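Udgate two-arm sweeper: frequently asked questions

What is Udgate?
A home-built robot with two arms, put together by Rostam Pakzad and Madalena Calado at the Andton shared workshop. It sweeps floors with an ordinary broom and dustpan.

Why not fit it with a vacuum?
We wanted it to use tools people already own. A vacuum head would have been easier to build.

Does it need special handles?
No. The grippers close on any round handle that isn't tapered. Very thin metal poles can twist under load, so we wrap them with a strip of rubber.
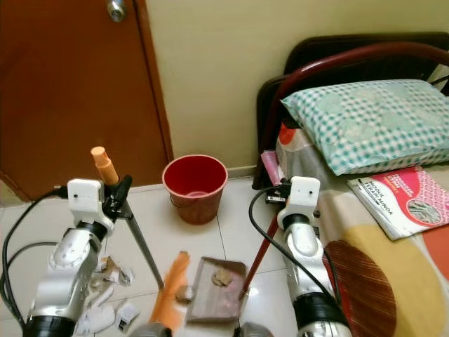 Broom in the left gripper, dustpan in the right, paper scraps on the tile.

What floors can it handle?
Tile and sealed wood. Grout lines are fine. We haven't tried carpet and don't plan to.

What did it cost?
The spare parts and hardware came to $755, not counting the arms, which we bought used. Cables were $67 of that.

How was it trained?
By driving it by hand and recording the runs. The current version uses 569 recorded runs, 226 of them done by Teresa Magalhães in April.

Can it empty the dustpan?
Not reliably. It can lift the pan level, but tipping it over a bucket still needs a person to finish the job.

Can I build one?
Yes. The parts list and wiring notes are in the binder by the drill press. Ask Petrică Tănase before you use the crimping tool, and keep the arm cables clear of the elbow joints.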